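The Lost Property Register of the Levura Ferry

A short story
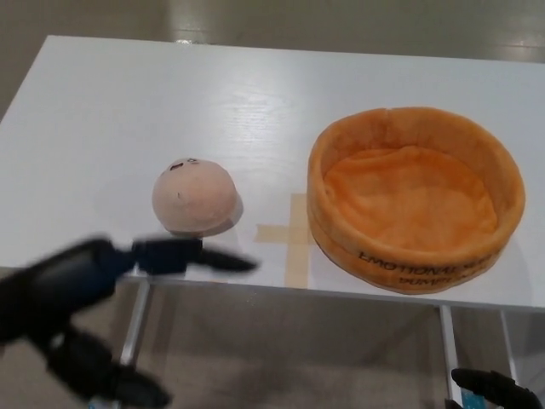

The Rimura Navigation Company maintained, from its founding until the closure of the northern pier, a register of all articles left aboard its vessels. The register was kept in the terminal office and was open to inspection by any passenger who applied in writing. Each article received a number, a description of no more than twelve words, and a shelf. Descriptions were to be plain. The standing instructions gave the case of a child's toy, which was to be entered by its shape, its colour and its covering, so that a small round ball of soft plush, pale peach or light pink, with a little face stitched near the top of it, would be written down in those terms and in no others. The clerk was not to say that it looked sad. A clerk named Thoroddsen had once written that a pair of gloves looked sad, and the remark was struck out in red.

Aksel Þrastardóttir was appointed to the post of Registrar in November, on the retirement of the same Thoroddsen, and was given two keys and a copy of the standing instructions. The first key opened the office. The second opened a cupboard which, she was informed, contained articles that had been held beyond the permitted term and for which no method of disposal had been approved.

She was advised to leave the cupboard until the spring, when the Superintendent would be back from Levura. She agreed to this.

The duties of the post were not heavy. The morning sailing came in at twenty past nine, and the deckhand brought up whatever had been found beneath the benches. Umbrellas made up the greater part of it. There were also spectacles, library books, single shoes, and on one occasion a wedding cake, which was entered as "Cake, white, three tiers, in box" and was claimed before noon by a man who could not be persuaded to sign his full name. Articles not claimed within the year passed to the Company, and the Company sold them at a table in the waiting room.

It was in the matter of article 1492 that the Registrar first departed from the instructions.

The article was a letter. It had been found on the evening sailing, folded small and pushed between the slats of a bench on the upper deck. There was no envelope. The instructions provided that a letter without an envelope might be opened by the Registrar, and read so far as was necessary to establish the name of the owner, and no further. The Registrar opened it. The name of the owner did not appear in the first line, nor in the second, and she was therefore obliged to continue.

The letter was addressed to the Keeper of Lost Property. The writer stated that he had crossed to Levura and back on the Company's boats for the whole of his working life, that he had now made his last crossing, and that he wished to report the loss of an afternoon. It had been lost, as far as he could say, between the harbour light and the Flelico rocks, some years ago, in calm weather. He had been sitting beside a woman he did not know. She had offered him half of an orange. They had talked until the boat came in, and then she had gone down the gangway ahead of him, and he had stopped to find his hat. He did not suppose the afternoon was of value to the Company. He would be obliged if it could be looked for.

The letter was signed, but the signature could not be read.

The Registrar considered the matter until the lamps were lit on the pier. She then took down the register and made two entries. The first read "Letter, one sheet, folded, blue ink." The second read "Afternoon, one, calm, between harbour light and Flelico. Not yet found." In the column for the shelf she wrote the number of the cupboard.

It was now necessary to confirm that the cupboard had room. She unlocked it with the second key.

She had expected umbrellas. The cupboard held sheets of paper, stacked to the height of her shoulder and tied with the green tape that the Company used for tickets. Each sheet bore a number and a description in Thoroddsen's hand. "Tune, whistled, end missing." "Name of a dog." "Quarrel between brothers, cause of." "Courage, small amount, left at foot of gangway." The label on the topmost bundle gave the number of reports as 140, and the word "found" had been written against very few of them.

She read until the ten o'clock bell. Near the bottom of the third bundle, in a year when the summer had been fine, there was a sheet which had been reported by a woman. It read "Afternoon, one, with orange. Passenger will call again."

Beneath it, in pencil, Thoroddsen had added the dates on which she had called. The last of them was in October.

The Registrar untied the bundle and laid the sheet beside the letter. She had no form for the purpose. She took a claim slip from the drawer, crossed out the word "umbrella", and began to write to the address at the foot of the page, in plain terms, stating that an article answering the description had been handed in at Rimura and might be collected during office hours.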